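**Objet : Re: [ateliers-creation] Ateliers d'écriture et de dessin, session d'août**

Mesdames, Messieurs, chers membres de la liste,

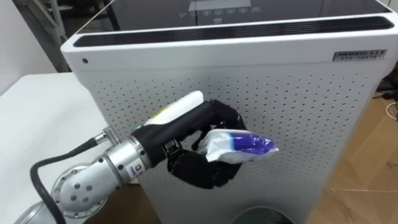

La coordination des ateliers de Comusberg a pris connaissance du message transmis par l'antenne d'Amholm, reproduit ci-après, et souhaite y apporter les précisions suivantes.

> Plusieurs inscrits nous demandent s'il faut justifier d'une pratique artistique pour suivre le cycle Pettigrew. La brochure parle de « participants confirmés », ce qui a découragé des personnes employées dans la comptabilité ou la logistique. Par ailleurs, le carnet de 700 mots par séance est-il obligatoire ?
>
> Antenne d'Amholm

Aucune pratique antérieure n'est exigée. La mention relevée figurait dans la brochure de l'année passée et a été reprise par erreur ; elle sera retirée de la version en ligne. Le cycle Pettigrew demeure ouvert à toute personne adhérente, quelle que soit sa profession.

Il comprendra sept séances, dont six en groupe et une consacrée à un entretien individuel. Les exercices porteront sur la contrainte, la reformulation d'un problème et le travail à partir de documents ordinaires : notices, courriers, procès-verbaux. Les participants peuvent apporter des textes issus de leur activité, sous réserve que ceux-ci ne soient pas confidentiels.

S'agissant du carnet, le volume de 700 mots constitue un plafond. Il peut être remplacé par des croquis ou par un enregistrement sonore. Les carnets ne sont ni notés ni conservés.

Nous rappelons enfin que le fonds Jiken, riche de 1 458 ouvrages, est accessible aux inscrits pendant toute la durée du cycle. Le prêt est limité à deux volumes. Presque tous les titres sont empruntables, à l'exception des recueils illustrés, à consulter sur place.

Les demandes d'inscription sont reçues par retour de courriel jusqu'à la fin du mois de juin.

Nous vous prions d'agréer, Mesdames, Messieurs, l'expression de nos salutations distinguées.

La coordination des ateliers
Comusberg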